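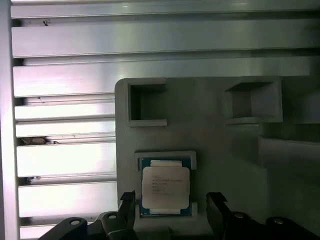
The chip in its pocket, fingers open.

EASY HANDS

Take it again, said Grimshaw. From the top.

Third hour of the night shift. July, and the air in the Kilbridge shed like a wet towel. I had the controller in my right hand and my left hand flat on my knee so it would quit shaking.

On the screen, the chip. Silver lid, green edge, sitting in its pocket in the gray tray. The fingers came up either side of it, black, wide open. My fingers, sort of. Squeeze here, they close there. Twelve feet of cable and a pane of glass in between.

"You're thinking," she said.

"I'm lining up."

"Same thing. Go."

I went. Down a hair. Closed. Too quick, the arm gave that little cough it does and the whole picture jumped. I let go.

"Bad one. Mark it bad."

Marked it bad.

Ataahua Grimshaw had taught the first cell at Eltgate and the two after that. She'd been a fitter before. Big forearms, reading glasses on a bootlace. She could pick a chip off a tray by remote with her eyes half shut, talking about her tomatoes, and it came up straight every time. Nyamweya wanted 1000 good ones by the end of the month. Good ones, not tries. Pick up, lift, hold, put back. Over and over, and the machine watching how you did it and learning it, all of it, the nice parts and the ugly parts.

That was what bothered me. The ugly parts.

"It learns you if you're nervous," she'd told me my first night. "I had a fellow at Eltgate used to stop before every grab. Just a second, like he was saying grace. Three weeks later we run the thing on its own and what does it do? Stops. Every time. Line manager thought it was broke."

"What did you do?"

"Threw his out. Started over. He cried a bit."

So, not nervous. Easy hands. I shook mine out and picked up the controller.

Up. Over. There was crud in the slats behind the tray, a brown clump of something stuck in a gap, and my eye kept sliding to it. I'd asked about wiping it down. Leave it, she said, they'll have crud in Dorix too, let it see some crud. Dorix was where the arm was going after. None of us had been to Dorix. I pictured it clean.

Down. Fingers either side. Waited. No, don't wait. Closed.

Soft this time.

Lifted, and the chip came with it. Clear of the pocket, level, the lid catching the lamp. I held my breath and then thought, can it learn that? Breathed out.

"Hold," she said. "Hold. Okay, home."

Going home is the hard part. Picking up is just wanting something. Putting back you have to find the rim without hitting it, feel for it, except there's nothing to feel, just the picture and the buzz in the grip when you touch. One corner touched. Buzz. I backed off, turned my wrist a little, tried again. Buzz. Turned the other way.

It dropped in.

I opened the fingers. Nothing moved. Grimshaw didn't say anything for long enough that I looked around.

"Keep that one," she said.

"I hit the rim. Twice."

"And you fixed it. Keep it. What do you think it's going to do when it hits the rim, if all it ever saw was me?" She took her glasses off and rubbed the bridge of her nose. "I never miss. I'm no use to it on a miss. Took me a long time to work that out and nobody at Nyamweya wanted to hear it."

She got up, knees cracking, and went for coffee. I sat there. The fans were going. The arm sat where I'd left it with its fingers open, and I had the stupid idea it was waiting for me to say something.

"Again?" I said. To it, I guess.

Did 8 more before she got back. Five clean, one bad, two with a bump and a fix. I marked the bumps good and put a note by them, the way she'd want. My hand had stopped shaking somewhere in there, I dont know when.

She came in with two cups and stood behind me reading the list. Read it all the way down. Her finger on the glass, leaving a smudge by each line.

"You tilt left," she said.

"What?"

"Coming home. You tilt left first, always, then right. Look." She ran them back one after another. Bump, tilt left. Bump, tilt left. I'd never have noticed it. "My dad did that with a key. Drunk or sober, left first, then right."

"Should I stop?"

She thought about it. Drank some of her coffee.

"No," she said. "Leave it in."

Which meant there'd be an arm in Dorix some day, in the clean or the crud, nudging a chip left and then right to find the hole. Long after I'd gone on to somthing else. I wanted to say that out loud and it sounded dumb in my head so I didnt.

"Your coffee's getting cold," said Grimshaw. "Drink it and take it again."

I drank half. Picked up the controller. Down a hair, fingers wide.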